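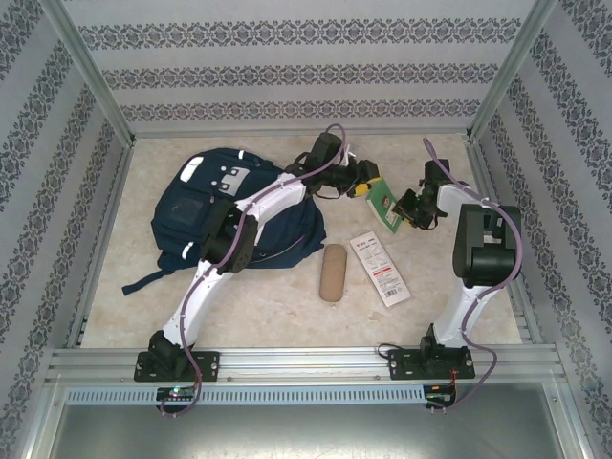
Brostton, Sunday, December 8, 2019

Arent Fraction Strip Class Set

Item 518. Grades 3 through 6.

The Arent class set gives each pair of students a full run of fraction strips, from one whole down to twelfths, along with blank strips they can fold and label themselves. It is meant for the weeks when a class is comparing fractions and finding equal ones, before written rules for common denominators come in.

Strips are printed on one side only. The plain back lets a teacher ask students to name a piece by its length, then turn it over to check. All pieces are cut to the same one-whole length, so strips from different bags can be used together.

What comes in the set
Printed strips for 30 students working in pairs
60 blank strips
Teacher guide with 7 lessons
Storage tray with lid

The guide was written by Kyrylo Dmytriv, who taught fifth grade before joining Romaniuk. Each lesson starts with a problem students can solve with the strips in any way they like. The class then compares methods, and a short practice page follows. Lesson 4, on fractions greater than one, was rewritten in November and is longer than in the first printing. If you have the older guide, the new lesson can be ordered by itself at no charge. 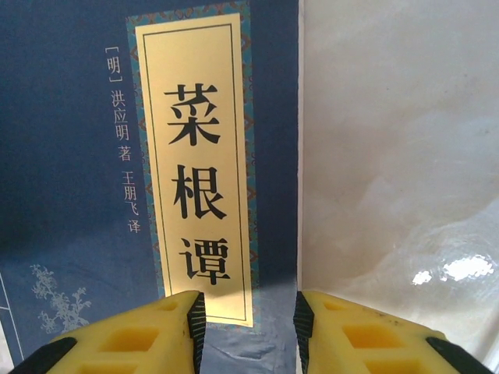
Can the strips be used with the Kellach number line?
They line up with the 0 to 2 line. The 0 to 10 line is drawn to a smaller scale and will not match.

Care and replacement
Wipe with a damp cloth and let dry flat. Do not laminate the blank strips before folding. Lost pieces can be replaced by the bag; give the fraction name and the item number when you order. Bags are not sold by the single strip.

Ordering
Schools may pay by purchase order or card. We have 2,827 sets in stock at the Brostton warehouse. Orders for more than one building should list each delivery address on its own line. Sets may be returned if the inner bags are still sealed.

Related items: Kellach number line 0 to 2, Arent blank strips refill, Arent teacher guide (guide only)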